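4.2 Clothing left on the bed

Of the 574 items logged across the bedrooms in the Hovland and Trellar apartments, 115 were garments lying on a bed when tidying began. This group was larger than clothing on chairs and clothing on the floor, and it took the longest to clear. We treat it separately because a bed is both a storage place and a work surface: people drop clothes on it during the day and later fold on it.

Garments were sorted by thickness and by whether they were made of one fabric or more than one. Thin single-fabric items, mostly T-shirts and pajama tops, were picked up at a shoulder or hem and opened out with one shake. Thick items behaved differently. Fleece in particular held the shape in which it had been dropped, and a sleeve turned inside out tended to stay hidden in the bundle until the whole garment was spread flat. Of the thick garments, 23 combined fleece with a woven fabric at the cuff, collar or lining. The woven part was usually the easier place to take hold, but lifting from there often left the fleece twisted underneath. Figure 3 shows a cream fleece garment with a navy and white piece at the top of the bundle.

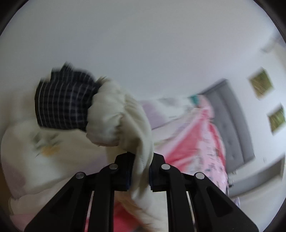

Should a thick garment be folded on top of the duvet or on a cleared surface? A cleared surface gave flatter folds in our sessions, and a made bed with the duvet pulled tight came close to it.

Figure 3. Cream fleece with dark navy fabric, thin white stripes, bunched and held above the bedding. A white duvet with a floral print lies behind it.

The state of the duvet mattered more than we had planned for. On a rumpled duvet, a light-colored garment was easy to overlook, and small items such as socks slid into the folds. Participants who straightened the bedding first found these items early. Those who started with the clothes often had to stop partway, lift the duvet and sort again. The Zalus checklist used in the first round placed bed making last, after all clothing had been put away. For the second round we moved it to the start and left the rest of the list as it was.

Folding instructions also had to be changed. The original wording, taken from the Clastura home guide, asked for every top to be folded in thirds. Fleece sprang back from a fold in thirds and made an uneven stack on the shelf. A single lengthwise fold with the sleeves laid across the back, followed by one fold from hem to neck, stayed in place better. Items with a woven lining were smoothed from the inside before the first fold. We did not test rolling, which several participants said they used at home for thick sweaters in winter.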